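## 4. Checking the wrist view before a planning run

Do this section after the simulator and the Madotton planner are both running. If the planner reports "no scene", go back to section 3.

1. Open a terminal and start the viewer with `madotton view --source wrist`. It listens on port 1631. If another program has that port, change `view_port` in `settings.yaml` and restart both sides.

2. Load the room file `vandby_room.scene`. Textures can take up to 40 seconds to appear the first time. Later loads use the cache.

3. Set the random seed to 12. The tests in section 6 were recorded with this seed and will not match with any other.

4. Send the open command:

 `madotton grip --open`

 Wait for the prompt to return before you send anything else.

 > **Note:** The command returns when the joint target is reached. It does not check for contact. Contact checks are set up in section 5.

5. Move the arm to the `look_down` pose. Keep the speed scale at 0.2 or lower.

 > **Caution:** Do not run `look_down` with collision checking turned off. The pose is stored as joint angles, and the path to it depends on where the arm starts.

6. Compare your viewer window with the view below. Both fingers should be visible and apart, with nothing held between them. The picture with the thin dark border should lie on the dark surface between and beyond the fingers. The room will look tilted, as the view is not leveled to the floor. 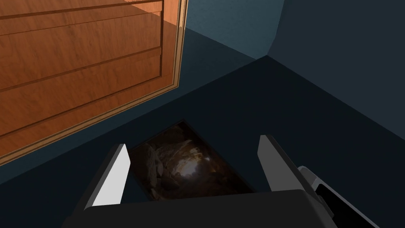
7. Turn on the segmentation overlay with the `S` key. The picture should get one label of its own. If it shares a label with the surface, raise `min_edge` by one step and press `S` again.

8. Click the picture in the overlay, then choose **Set as target**. The planner log prints the target name and a pose.

9. Run `madotton plan --dry`. The planner tries up to 200 samples and prints either `path found` or `no path`. A dry run never moves the arm.

### If the shadows break the mask

Hard shadow lines can be read as object edges. Set `shadow_filter: on` and reload the scene. Kwaku Agyeman maintains the filter, so send him the log and the scene file if a mask still splits along a shadow.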